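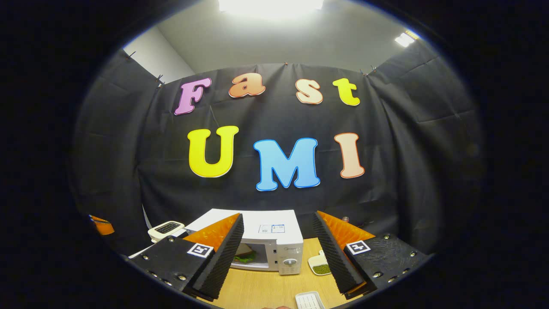 Cut-out lettering on a black fabric backdrop.

Larnard to Build Narville Touring Motorcycle in Limited First Run

Brilledholm, 2022-05-01. Larnard Motorcycles announced that it will begin production of the Narville, a mid-weight touring motorcycle, at its Brilledholm plant this month. The first run is limited to 400 machines, all of which will be sold through the company's authorized dealers.

The Narville is the first Larnard model designed from the outset for long-distance riding with a passenger. It uses a liquid-cooled parallel twin engine, a six-speed gearbox and shaft final drive. The frame and rear subframe are made in Brilledholm. Hard side cases and a center stand are included in the base price, and a top case is offered as an accessory.

"Our dealers have asked for a touring model for several years, and their customers have been clear about what it should be," said Szabolcs Magyar, managing director of Larnard Motorcycles. "They want a comfortable seat for two people, luggage that comes off without tools, and service work that a small dealership can carry out. Those requests set the terms for this project."

Routine maintenance was a main concern during development. The oil filter, air filter and battery can be reached without removing the fuel tank, and the side panels are held by the same size of fastener throughout. The owner's manual will include full instructions for basic service.

Suspension for the Narville is supplied by Okoro under an agreement signed last year. Okoro will provide the front fork and the rear shock absorber, which has a hand-operated preload adjuster mounted below the seat on the left side. The adjuster has 16 positions and can be set with the side cases in place. Okoro will also supply replacement parts and training materials to Larnard dealers.

Before approving the design for production, Larnard completed a road test of 1856 miles with two pre-production machines. The route included highway, mountain and unpaved sections, and both machines carried a passenger and full luggage. As a result of the test, the windshield was made taller, the passenger footrests were moved forward and the side stand was given a wider foot.

The Narville will be available in dark green or gray. Heated grips, a low seat and an auxiliary power outlet can be ordered at the time of purchase or fitted later by a dealer. Pricing will be published when dealer orders open in May.

A total of 50 dealers will receive a demonstration machine. Riders who wish to arrange a test ride should contact their nearest dealer and must hold a valid motorcycle license. Proper riding gear, including a helmet, gloves and boots, is required.

Existing Larnard models remain in production without change. Orders already placed for those models are not affected by the start of Narville assembly.

About Larnard Motorcycles
Larnard Motorcycles designs and builds road motorcycles in Brilledholm. The company also supplies parts and accessories for current and discontinued models through its dealer network.

Media contact
Press Office, Larnard Motorcycles, Brilledholm
Technical data for the Narville is available to the press on request.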